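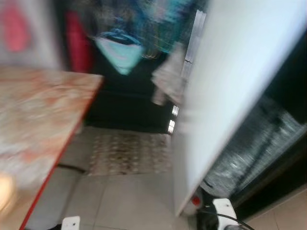 ## Mirden café gets its evenings back

I've got good news for anyone who misses having somewhere to sit after six! The Tello café on the corner is opening late again from 4th March, with soup, toasties and (hooray) the lemon cake.

I popped in for a chat with Dayana Henao, who took over the lease last summer, and she told me the late hours stopped when her evening cook moved away. She's now found a new one, Yesenia Cuadros, who used to run the kitchen at the Gudumetti guest house and makes a bean stew I'd happily walk across town for. I had two bowls. I'm not sorry.

The café seats 64, though Dayana says she'll only open the front room to begin with and see how it goes. Last orders are at half past eight. The bus from Rirketow (the 82) stops right outside, and the last one back goes at ten past nine, so you won't have to bolt your pudding.

I asked about prices because I know somebody will write in if I don't. Soup and bread is £5, toasties start at £4.50, and children eat for half. You can't book yet, just turn up, but groups of 12 or more should ring first so there's enough stew to go round.

There's also talk of a quiz night, and of tables outside in June if the council says yes to the form Dayana sent in before Christmas. She's still waiting to hear. I did offer to write the quiz questions and she changed the subject rather quickly, so if you fancy the job, leave your name at the counter.

Dogs are welcome in the evenings too, as long as they stay off the chairs.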